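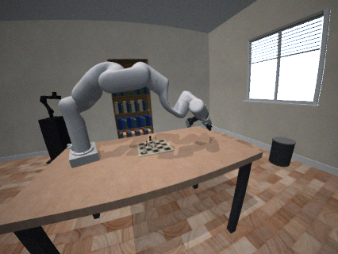
Raltholm Household Furniture Survey: Data Card

Version 2

Summary

The Raltholm Household Furniture Survey is a tabular record of furniture kept in private homes in the town of Raltholm and the neighboring parish of Allum. Each row describes one piece of furniture: what it is, the room in which it stands, its principal material, its measurements, its condition, and how the household came to have it. The survey was prepared by the Echeverri Institute for Domestic History to support the study of how ordinary homes are furnished and how long furniture remains in use.

This card describes the contents of the release, the method of collection, the known limitations, and the terms under which the files may be used. Users of Version 1 should read the section on changes before replacing their copy.

Contents of the release

The release consists of two tables and a set of supporting notes.

households.csv – one row per participating household
furniture.csv – one row per piece of furniture
notes/ – the surveyor's handbook, the room vocabulary, and the material vocabulary

The two tables are joined on the field household_id. Every piece of furniture belongs to one household. A household may appear in the first table without any matching rows in the second; this means that the household completed the interview and declined the room visit.

Households

The survey covers 85 households. Participation was by invitation, using the property registers of both districts. Dwellings used wholly as holiday accommodation were excluded, as were care homes and student residences. Rented homes are included whether or not they were let furnished, and the field let_furnished records the difference.

The tenure field uses the values owned, rented, tied, and other. "Tied" refers to housing that comes with employment, which remains common on the farms at the Allum end of the survey area.

Fields in furniture.csv

item_id: a unique identifier, stable between versions.
household_id: the household in which the item was recorded.
room: the room at the time of the visit, drawn from the room vocabulary.
type: the kind of furniture, for example table, chest, settle, bed frame, or wardrobe.
material: the principal material by visible surface area.
material_2: a second material, where one was recorded. Blank otherwise.
height, width, depth: in centimeters, to the nearest whole number.
condition: a grade from 1 (unusable) to 6 (no visible wear).
acquired: one of bought_new, bought_used, inherited, gift, made, came_with_house, or unknown.
period: the decade of acquisition as reported by the household.
repairs: free text, lightly edited for spelling.

Measurements were taken with the item in its usual position. Extending tables were measured closed, and the extended width is given in the repairs field in a small number of early records. This is an error of placement, retained so that the records match the paper forms held by the Institute. Beds were measured without mattresses where the household agreed to their removal.

Collection

Visits were made by surveyors working in pairs. One surveyor conducted the interview with the householder while the other measured and graded the furniture. Grades were agreed between the two before leaving the property. Where they could not agree, the lower grade was entered.

Built-in furniture was recorded only if it could be removed without structural work. Kitchen units are therefore absent, while freestanding dressers and cupboards are present. Garden furniture was recorded only when stored indoors at the time of the visit. Lamps, mirrors, carpets, and curtains fall outside the scope of the survey.

The interview covered the origin of each item, any repairs, and whether the household expected to keep it. Answers to the last question were found to be unreliable when surveyors compared notes, and they have been withheld from both versions.
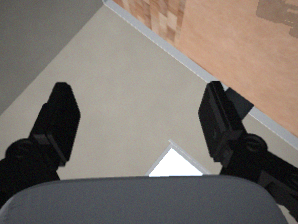 Room names presented more difficulty than had been expected. Many households in the older streets of Raltholm use "parlor" for a room that others would call a sitting room, and in Allum the word "kitchen" may cover the entire ground floor. Surveyors wrote down the term used by the household, and the Institute afterward assigned a standard value. The standard value appears in the room field. The original term is given in the room vocabulary file, without household identifiers.

Changes since Version 1

The condition scale has been restated. Version 1 used descriptive words, which have been converted to numbers according to the table in the surveyor's handbook. No item was graded again for this purpose.

Records from Skellthorpe have been removed. The village was visited as a trial of the survey forms, before the wording of the acquisition question had been settled, and the answers cannot be compared with those from the other districts. The Skellthorpe records remain available on written request as a separate file.

Duplicate entries for sets of dining chairs have been merged. A matched set now occupies a single row, with the number of chairs stated at the start of the repairs field. Chairs that do not match keep their own rows.

Known limitations

The survey depends on the memory of householders for dates and origins. Items described as inherited tend to be given round decades, and the period field should not be used to establish the age of a piece. It records when the item entered the household, and many pieces are considerably older.

Material was judged by eye. Painted furniture is especially uncertain – the value painted_wood was used whenever the underlying timber could not be seen on an unpainted edge or underside. Veneered pieces are recorded under the surface timber, with "veneer" in material_2.

Attics and outbuildings were visited only at the invitation of the household. Stored furniture is accordingly under-represented, and users should not draw conclusions from this release about what households discard.

Larger homes contribute many more rows than smaller ones. Any average taken across furniture.csv will reflect this, and the Institute recommends calculating figures per household before comparing the two districts.

Privacy

Names, addresses, and valuations were not entered in the tables. Free text was read in full before release, and references to identifiable persons or to the makers of individual commissioned pieces were deleted. Users must not attempt to identify a household by combining these tables with sale records or other sources.

A household may withdraw at any time. Withdrawn households are removed from the next version, and users are asked to delete superseded copies when a new version is issued.

Terms of use

The tables may be used for research, teaching, and local history without charge. Published work should cite the survey by its full title and version number. Commercial valuation of furniture on the basis of these records is not permitted.

Corrections

Corrections should be sent in writing to the Echeverri Institute, quoting the item_id and the field concerned. They are reviewed each February and entered in the following version. Corrections to the room vocabulary are considered separately and should be accompanied by a note of where in the survey area the term is used.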